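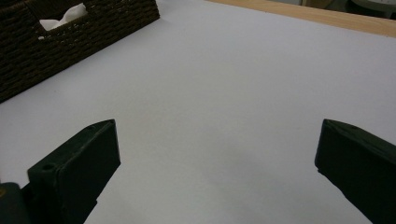 Review: The Brannigan Spoof Newspaper Kit
Posted 4 Oct 2024

I have wanted to put out a fake newspaper since I was twelve. My sister and I used to write one on the back of church bulletins, with raids and manhunts and a police chief who was always "closing in" on whoever had eaten the last of the pie. So when I saw that Brannigan sells a boxed kit for making your own tabloid parody, I had it in my cart before I'd finished reading the page. It was $30, plus shipping, and I've now used it for two full issues of the Ferncombe Bugle (circulation: my block, plus my aunt).

What you get is a fat little writing guide, 179 pages, spiral bound so it stays open next to your laptop. Then there's a deck of headline cards, a style sheet, and a code for the layout templates, which come in two sizes – a proper big tabloid page and a smaller one you can run off at home. There are also stickers. I have no idea what the stickers are for but I used them all the first night!

The guide is the best part, and I'd have paid close to the full price for it alone. It gets that a spoof news story has to sound like a real one most of the way through. You need the puffed-up opening, the unnamed source "close to the investigation," the shopper who saw the whole thing and adds nothing. There's a whole chapter on the shopper. It tells you to write the story straight first, all the way down to the boring last paragraph about inquiries continuing, and only then go back and swap one fact for something ridiculous. I'd been doing it backward for years, piling up silly names and hoping for the best, and my first story using their method (a three-hour standoff at a frozen yogurt place over a missing punch card) was easily the funniest thing I've written.

There's a good section on pictures and captions too, and a stern one on not making up crimes for real people who might be upset or might sue. I'm glad they put that up front. My rule for the Bugle is that everybody in it is either made up or has read the page and said yes.

Now the cards. There are 460 of them and the idea is that you draw a top half and a bottom half and get a headline. POLICE SURROUND goes with BAKE SALE, that kind of thing. For the first hour I was crying laughing. By the second evening I was getting the same jokes in different hats. Way too many of them lean on ducks, and a lot of the crime ones are so close to each other that I kept thinking I'd drawn the same card again. They're also very British in places. I know what a kebab shop is, but "vicar" comes up so often that I started pulling those and putting them back in the box. If you live somewhere with vicars, you'll do better than me.

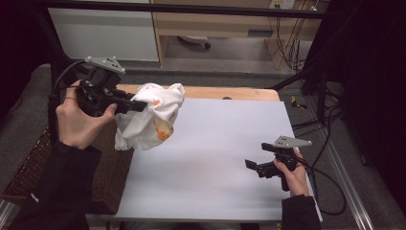
Sveva Piras told me I was being too hard on the cards, and that I was using them wrong. Her way is to never print a headline straight off the deck. She draws a few, writes the story that the worst one suggests, and then makes up a new headline at the end. I tried it for the second issue and, fine, she's right, it works a lot better. But the instructions don't say a word about that, and the box sure makes it look like you're meant to print them as they come.

On to the templates, where I got grumpy. They look great. The masthead fonts have that shouty red-top feel, the columns are nice and narrow, and there's a little weather box that I fell in love with (my forecast for July was "suspicious, clearing later"). But if your story runs even a line too long, the text just vanishes off the bottom of the column with no warning. I printed a stack of the first issue before I saw that my lead story stopped right as the suspect was lowering himself out of the bathroom window. A couple of neighbors asked if it was a cliffhanger. I said yes.

I wrote to Brannigan about it and they answered fast and were really nice, and sent me a link to a newer set that puts a small red mark where the text runs over. That should be what you get with the code, though. You shouldn't have to complain your way to it.

The big page is also a pain unless you have access to a big printer. I took mine to the copy shop in Helthorpe and they had to fiddle with the margins. It came out beautiful, on that thin grayish stock that leaves ink on your thumbs, but it cost me more than the kit did. The small one is fine on any home printer. I'd start there, and save the big one for a birthday or a retirement party or something.

I should say that I also looked at the Roltberg set, which is cheaper and all digital. You fill in blanks and it spits out a page. It's quick, and if you need a gag front page by tonight for somebody's desk, go for that one. You don't get to write much, though, and writing is the fun of it for me. 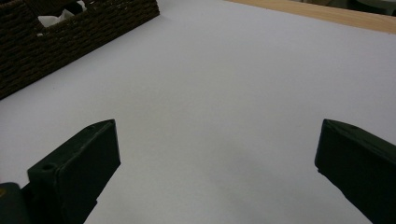 Thomas Ferraro wrote in the comments: I bought the same kit for my improv group and we wore out the witness chapter in a week. Agree on the ducks. Does the new template fix the classifieds page too? Ours kept dropping the last ad, and the last ad was always mine.

It does, Thomas! The classifieds get the red mark like everything else. You do have to download that page separately, from the link at the bottom of their email, and it's easy to miss.

So, would I buy it again? Yes, for the guide, and for the weather box. I'd treat the cards as a party game and leave them out on the coffee table. If Brannigan ever sells the guide alone I'll pick up a second one for Donnie Drummond, who has had mine for weeks and has started writing notes in it in pen.

Four out of five from me. Issue three of the Bugle is underway, and the police are still looking for the punch card.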